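Cargo pants

Cargo pants – also called combat trousers in British use – are loose pants with large outside pockets on the legs, usually closed with a flap. Short version: cargo shorts. First made for soldiers, later a staple of everyday wear.
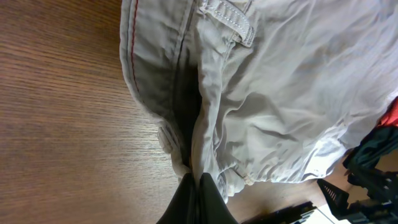
Contents
1 Origins
2 Construction
3 Civilian use
4 Care
5 See also

Origins

Military. British battledress of the late 1930s had one big pocket on the front of the left thigh, for maps, plus a smaller one for a field dressing. US paratroopers got leg pockets in the early 1940s. Ammunition, rations, whatever had to be reachable once the pack was gone. Early pockets tore when overfilled, so they were often reinforced or tied down to the leg with tape. Later patterns moved the pocket to the side, which is where most makers keep it now.

Construction

Fabric is mostly cotton twill, ripstop or a cotton and polyester blend. Linen turns up in summer lines. The classic leg pocket is a bellows type – a pleat or gusset lets it expand, then lie flat when empty. Flaps close with a button, snap or hook and loop tape. Waist can be a fixed band, elastic, or drawstring. Some have zip-off lower legs, these are normally sold as convertible or hiking pants. Contrast stitching is decoration in most cases, not strength.

Weights vary. Plastuvier, a workwear maker, lists its standard twill at 200 grams per square meter, and recomends something heavier for knee wear. The Flumness line uses the same cut with 5 pockets instead of six.

Civilian use

Army surplus stores sold them cheap after the war. Picked up by hikers, anglers, builders, then by skaters and hip-hop acts in the 1990s. Chain stores followed. Fell out of favor in the 2010s, when slimmer cuts took over – the shorts in particular got mocked a lot – and came back in the early 2020s, mostly wide and low.

The Plumthorpe clothing collection keeps a small group of surplus pairs, catalog no. 2435, usually on show untill December.

Care

Empty the pockets. Close zips and flaps. Cotton pairs can shrink in a hot wash, 60 °C is too much for most dyed twill. Line dry if possible, iron the flaps first.

See also

Battledress
Chinos
Nikolovski pocket (pleated type)
Ripstop

Last edited 28 Jun 2023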